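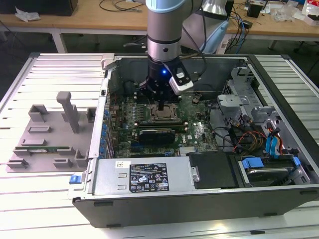
Iman Younis asked us in June whether an old family desktop would do for the Gresum backup box, or whether she ought to go out and buy something new, "because it seems a shame to send a perfectly good computer to the tip when all I want is somewhere to keep the photos."

It does seem a shame, and the old one will very likely do nicely. Gresum isn't fussy. If your tower starts up, stays up and has room for a drive, you can turn it into a home for your photos, letters, tax papers and all those school concert videos in an afternoon, with a cup of tea or two along the way. This section takes you from the first start-up to your first complete backup. If you haven't yet copied the Gresum installer to a USB stick, pop back to the previous section and do that first.

Before you start

You'll need the tower itself, a keyboard and monitor (you can take these away again later), a network cable, your installer stick, and an empty drive with at least 600 GB free. If your photo collection is bigger than that, and plenty are, choose a drive to suit. Have a pen and paper beside you as well. We know it's old-fashioned, but there's a recovery phrase coming up and paper is still our favourite place for it.

Caution: Setting up Gresum erases the drive you choose in step 5. Anything you want to keep must be somewhere else before you begin. Please do check the Downloads folder, where people tend to leave the oddest treasures.

Caution: If you're fitting the drive inside the tower, shut the computer down, switch it off at the wall and unplug it before you take the side off. Leave the power supply closed up, always.

Setting up the box

1. Find a spot for the tower where the air can move freely and where it won't be kicked. The linen cupboard is tempting, but it gets warm in there with the door shut.

2. Run the network cable from the tower to your router. You can change over to wi-fi later if you must, though the first backup will go a good deal faster on the cable.

3. Put in the installer stick and switch on. If the computer carries on into its old system as though nothing has happened, restart it and look for a message telling you which key opens the boot menu. It goes by quickly, so you may need a second try.

4. Choose your language and region, then give the box a name. The name will appear on every phone and laptop in the house, so pick something the whole family will recognise. We've called ours Borham in the screens that follow.

5. Choose the backup drive from the list. Look at the size and the maker's name, then look again, and only then press Erase and Continue.
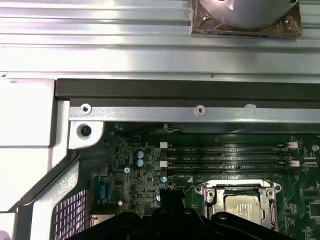

6. Write down the recovery phrase exactly as it's shown, spaces and all. Gresum will ask you to type it back in before it lets you go any further.

7. When the welcome screen appears, take out the stick and let the box restart by itself.

Note: The first restart can be slow, particularly on an older machine. Leave it be until you see the sign-in screen, even if the progress bar seems to have nodded off.

Adding your computers and phones

8. Install the Gresum app on each device and make sure it's on your home network. The box should turn up under Nearby.

9. Tap its name, enter the code shown on the monitor, and tick the folders you'd like looked after. Start with photos and documents. Music and films can wait until you know how much room is left.

10. Set a time for the nightly backup. Ours is 2 am, but any hour when your laptops are plugged in will suit.

Note: Deleted files are kept for 28 days, then cleared away for good. You can lengthen this under Settings, Storage, Keep Deleted Files, if you have the space to spare.

A word on second copies

One box in one house is a fine beginning, but it would go the same way as everything else in a flood or a burglary. We recommend two copies, with the second kept somewhere else altogether, perhaps at your sister's place or in a drawer at work. An ordinary portable drive is fine. Plug it into the box, choose Make a Travelling Copy, and wait for the green tick before you unplug it.

Caution: Don't keep the recovery phrase in the same bag as the travelling copy. Anyone who has both can open your files.

If the box doesn't appear under Nearby, see Finding a Missing Box. For shared albums and guest accounts, see Family Members.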